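Speaker notes: Sorting Small Household Goods, session 2
Speaker: Shazia Malik. Slides: Khurram Hashmi.

Slide 1. Title. Leave it up while people sit down.

Slide 2. Scope. Small goods only: toiletries, cosmetics, yarn, soft packets. Clothing and paper are in Omolara Jibrin's talk after the break. Say this early or the questions will go there.

Slide 3. Work surface. The floor is acceptable. A rug keeps round items such as caps and yarn balls from rolling. Clear the whole area before anything is set down.

Slide 4. Containers. Open-topped cardboard, low sides, light interior. Lids slow the work and hide the contents. The Idahosa flat used 13 boxes of one size, and they stacked without trouble. Mention the Plestik tubs only if asked.

Slide 5. Order of placement.
Yarn and boxed items first, standing upright, bands and labels facing out.
Fabric goes in a back corner.
Wipes go in last, flat. A packet under weight can leak at the seal.
Makeup sponges get a bag of their own. Never loose beside yarn, as fibers stick to them.
Caps: match to a container or discard. Do not start a cap collection.

Slide 6. Labels. Keep barcodes and ingredient panels readable. Sadia Hayat's inventory sheet takes the printed code, so a torn label means typing the entry by hand. Her December list ran to 800 lines. Pause here for the handout.

Slide 7. Half-sorted state. Box still partly filled, yarn in it, wipes and sponges still out on the rug. Ask the room what goes in next and wait for two answers. Then give the order from slide 5 again.

Slide 8. Questions. Shamim Bajwa has the microphone. Spare handouts are on the chair by the door.
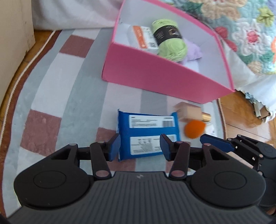
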